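Last updated: 6 June 2024

Minutes of the arm build group, Trurnness shared workshop

Present: Hafþór Ladefoged (chair), Elínborg Ragnarsson, Ásdís Lund, Dede Dogbe (minutes)
Excused: Arnar Steinarsdóttir

1. Previous minutes
Accepted with one correction. The cable order was 12 meters, not 6.

2. Money
Elínborg reported that 107 euros remain in the build account. The new power supply from Bergmann is already paid. Hafþór asked that we buy nothing more for the base before September. Agreed.

3. Wrist joint
Ásdís has changed the belt on the wrist and the play is now smaller, but she is not satisfied. She would like to try the Tranach bearings which Arnar has at home. Dede asked if the firmware must be changed also. Ásdís thinks no, only the zero position must be set again.
Action: Arnar to bring the bearings. Ásdís to fit them.

4. Gripper and wrist camera
We discussed how the fingers should come to the orange bar. Hafþór wants to approach with closed fingers and open them later. Elínborg prefers to come open from the start, as the fingers hide much of the white surface in the camera view. Dede noted that the shine on top of the bar, right of the middle, can disturb the color threshold. It was decided to test both approaches with four runs each and to write the results in the log – also the bad ones.
Action: Elínborg and Dede.

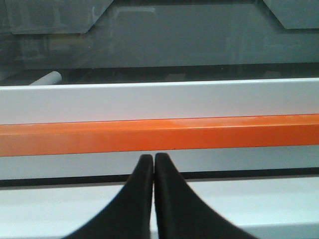 5. Workshop rules
The emergency stop must be within reach of the person who runs the arm. Hafþór will write this on the door sheet.

6. Other matters
Trendine has not answered about the spare motor. Dede will write to them again. The next meeting is after the bearings are fitted, Hafþór will send the date.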